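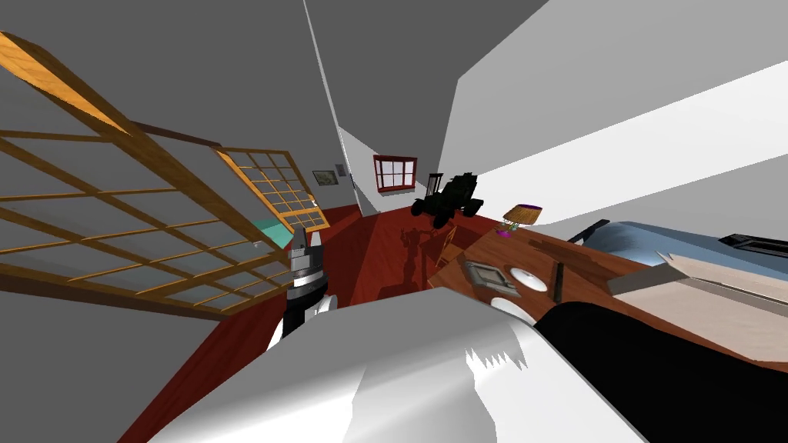 Lucimara Rangel
Lease and utilities advisor, Pilley Tenants' Office

Had the same conversation three times this week, so I'm putting it in one place. It's about security deposits and what to do before you hand back the keys. Thread.

Find your move-in checklist first. If you never got one, look through your email for the week you signed. A lot of landlords send it as an attachment and people never open it.

If there's no checklist at all, write down what you remember about each room and send it to the landlord now, while you still live there. Keep it dull. "Bedroom closet door was off its track when I moved in" is plenty.

Give notice in writing even if you already told them in person. A text can work if your lease allows it. Check the lease, usually under "Notices," near the back.

Ask for a walk-through before your last day. Some landlords will say no. Ask anyway, in writing, and keep the reply.

Cleaning fees are the most common fight I see. A tenant on Carkard Street was charged 400 dollars for a one-bedroom. She asked for the receipt. The receipt said 300. The rest came back to her in June, after two letters.

So ask for receipts. You want the name of the company, the date and what was done. "General cleaning" with a round number next to it is worth a question.

Paint: small nail holes and faded walls are normally wear and tear. A wall you painted dark green yourself is probably on you. Read the lease before you buy primer, because a few of them say the landlord picks the painter.

Leave a forwarding address. I had a man from the Andrade building wait 22 weeks for a check that had gone to his old mailbox the whole time.

Utilities are separate from all of this. Call and set an end date yourself. Moving out doesn't close the account, and the next person's heat can land on your bill.

If you're with Jullgate for electric, ask for a final meter read and write down the confirmation number. Same for water if it's in your name — in most of the older buildings here it isn't.

Deadlines for returning a deposit depend on the state, and some cities add their own rules. Look yours up before you send an angry letter. A letter with the right deadline in it gets answered faster.

Someone asked about roommates. If one check paid the deposit, one check usually comes back. Agree on the split before anyone moves, and put it in a text at least.

I'm at the front desk Saturday until noon. Bring the lease, all the pages.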